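Housekeeping > Bedrooms > Checklists > Small things on the bed

Guides Checklists Room by Room Ask Us Contact
Shares 9 Comments 4

Bedroom Safety Check: Hair Ties, Little Bits and Wrapped Snacks
Namden House, family rooms
Checked by Charmaine Mokoena, comments added by Yetunde Bako

I do this check after tea, when the beds have had their day's worth of sitting on and everyone's odds and ends have found their way onto the blankets. It takes longer than you'd think if you stop to chat, and I always stop to chat.

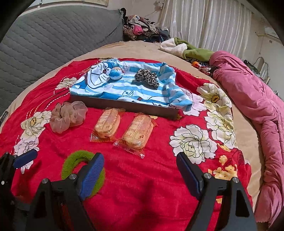
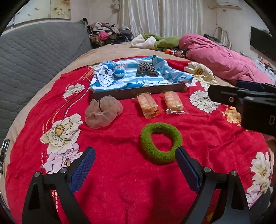
Bed with the red floral cover, lined box and hair things.

Can scrunchies and hair ties be kept in the same box as wrapped snacks?
It's better to give them a box each. Hair things pick up hair, dust and the odd bit of hairspray, and a small child who is used to finding food in a box will try whatever else is in it.

PART ONE: THE BED AND ITS COVERS

1. Top cover lies flat, nothing trailing on the floor where feet go.
Result: Fine.
Comment: I do love a red floral on a bed, it cheers up even the back rooms. Please keep tucking the far side in after the morning shake, as I caught my slipper on the one in the Titville room last week and said a word I shouldn't have.

2. Fitted sheet holding at all corners.
Result: Fine, one to watch.
Comment: The elastic is tired on several of the older ones. Chidubem has a new set put by in the landing cupboard, second shelf, under the pillowcases.

3. Nothing hard or sharp left under the cover. Run a flat hand from the pillow end to the foot.
Result: Fine.
Comment: Go slowly. A kirby grip will hide in a fold quite happily and then you find it with your elbow at bedtime.

PART TWO: THE SHALLOW BOX

4. Box edges smooth, no staples showing, corners not split.
Result: Fine.
Comment: If a corner goes soft, swap the box. We've plenty, and it isn't worth mending them with tape, which the little ones peel off and chew.

5. Lining cloth clean and big enough to cover the rims.
Result: Fine.
Comment: The blue and white striped one with Doraemon on it is everybody's favourite and I've been asked more than once where it came from. It was a remnant from Oyelaran, the fabric stall, and I'm sorry to say I bought the last of it. It washes beautifully at a low heat. Do push the cloth well down into the corners when you put it back, or little things roll underneath.

6. Capsule balls and similar small toys: look for cracks, and see whether the halves hold together.
Result: Passed, with a note.
Comment: I'm not against them, my own grandchildren are mad for them, but both halves and whatever came inside want keeping away from under-threes. In rooms with a baby staying, they go up on the high shelf until the family leaves.

PART THREE: HAIR THINGS

7. Scrunchies: seams closed, no elastic poking out.
Result: Passed.
Comment: Sheer ones go first at the gathers, so turn them round in your fingers and have a proper look. Leopard print is back, I'm told by Anahera Bright, who does the Saturday changeovers and knows about these matters far better than I do. I had one in about 1989 and wish I'd kept it.

8. Fuzzy ring ties: tug gently and check for shedding.
Result: Passed.
Comment: If fluff comes away in your hand, it will come away in a toddler's mouth, so bin it. Please don't leave any of these round bedposts, door handles or the cat.

9. No hair ties left round small wrists at bedtime.
Result: Not checked, room empty of children at the time.
Comment: Mention it to parents, kindly. It's such an easy thing to forget and they leave a nasty mark by morning.

PART FOUR: SNACKS

10. Wrapped rolls and cakes: seals whole, date read, nothing squashed.
Result: Do this at each visit.
Comment: Anything past its date goes out, even if it looks lovely. Once a packet is opened it gets eaten at the table. Crumbs in bed bring ants, and we had quite enough of those in September.

11. Empty wrappers picked up straight away.
Result: Do this at each visit.
Comment: Clear plastic is hard to spot on a patterned cover, so pat about for it. The lidded bin from Grivitz is on the landing.

COMMENTS (4)

Oluwaseun Jibrin: Could we have item 3 in bigger letters on the printed copy? I missed it twice.

Yetunde Bako: Will do, and I'll move it up to the top.

Anahera Bright: The high shelf in the Titville room is wobbly again. I've taken everything down for now.

Chidubem Okonkwo: Bringing my drill over on Thursday. Is there any of that ginger cake left?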